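Section 4: Setting up incident alerts

Applies to the Ulell desk unit and the Clastine app. Revised Jul 18, 2024.

Ulell receives police and fire notices issued for your area and passes them to the phones registered at your address. It doesn't contact the emergency services on your behalf. If you are in danger or have seen a crime, dial 999 from any phone.

### 4.1 Before you start

You will need:

- the desk unit, plugged in, with a steady green light
- a phone with the Clastine app installed
- the six-character code from the base of the unit
- your full postcode

**Note:** Units supplied before March need a software update first. Go to **Settings > Unit > Update** and leave the unit plugged in until the green light returns.

### 4.2 Registering the address

1. Open Clastine and tap **Add address**.
2. Type in your postcode and choose your address from the list.
3. Enter the code from the base of the unit.
4. Tap **Confirm**. The unit beeps twice.
5. Wait for the words **Address live** to appear in the app.

If the unit beeps only once, the code has been entered wrongly. Check for a zero typed as the letter O and repeat step 3. After three wrong codes the unit locks for 20 minutes.

### 4.3 Choosing an alert distance

The distance is measured in a straight line from your front door. It is set to 300 metres when the unit leaves the factory.

1. Tap **Alerts > Distance**.
2. Drag the slider, or type a figure in metres.
3. Tap **Save**.

In a town centre the factory setting is usually enough. In villages and on farmland a wider setting works better, as notices are often pinned to the nearest road junction and can fall outside a small circle. One distance covers every phone at the address.
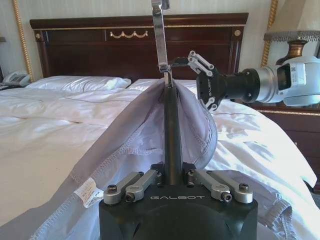
Malhotra writes that on the factory setting a burglary notice for the next street in Omley never reached the house, and that it was only after changing the distance to 553 metres that notices for the whole estate came through. Any whole number is accepted, so an odd figure like this one is fine. The new distance applies to notices issued after you save it – earlier ones are not sent again.

### 4.4 Choosing what you are told about

Each type of notice can be switched on or off under **Alerts > Types**.

| Type | Factory setting |
|---|---|
| Road closed by police | On |
| Burglary or theft | On |
| Missing person | On |
| Appeal for witnesses | Off |
| Vehicle crime | Off |

**Caution:** Notices to stay indoors or leave the area can't be switched off. They sound at full volume even when the unit is set to quiet.

### 4.5 Quiet hours

1. Tap **Alerts > Quiet hours**.
2. Set a start time and an end time.
3. Tap **Save**. A small moon shows on the unit's display during these hours.

Notices that arrive in quiet hours are kept and listed under **Missed** when the period ends. The list holds the latest 20.

### 4.6 Sending a test alert

1. Tap **Alerts > Test**.
2. Check that the unit sounds and that each registered phone shows the word **TEST**.
3. Press the button on top of the unit to clear it.

If a phone stays silent, open its own settings and allow notifications from Clastine. If the unit stays silent but the phones respond, turn up the volume wheel on its left side and run the test again.

**Caution:** An appeal for witnesses gives the number to ring and a reference. Pass on what you saw using that number. Replies typed into the app are not read by the police.

To add a second address, see Section 5.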